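30. März

Wieder den halben Tag an der Beutelzelle verloren. Chelsea Bainbridge schwört, die neuen Greiferfinger von Simura hielten 1500 Zyklen ohne Nachstellen. Ich glaube es erst, wenn ich es im Logbuch lese – beim letzten Satz war nach 500 Schluss.

Also beide Arme neu referenziert, Nullpunkt links korrigiert, Kabelschlaufen geprüft.

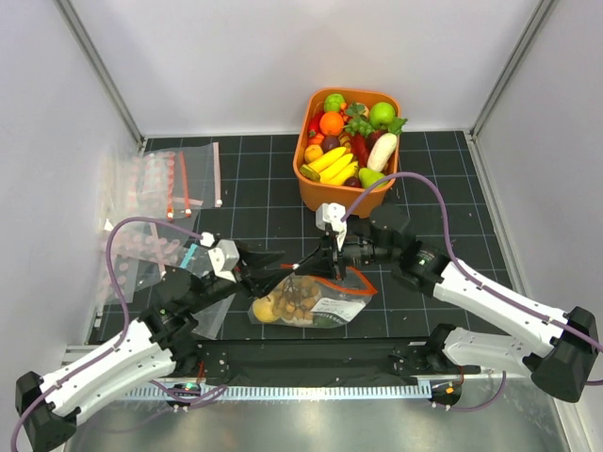 Wie oft muss man die Fingerspitzen nachmessen? Alle 500 Zyklen, und nach jeder Kollision sofort.

Hidmont will im Mai eine zweite Zelle. Von mir aus, aber erst soll diese hier fünf Tage am Stück ohne Fehler 1021 laufen. Morgen rufe ich wegen der Ersatzfinger an.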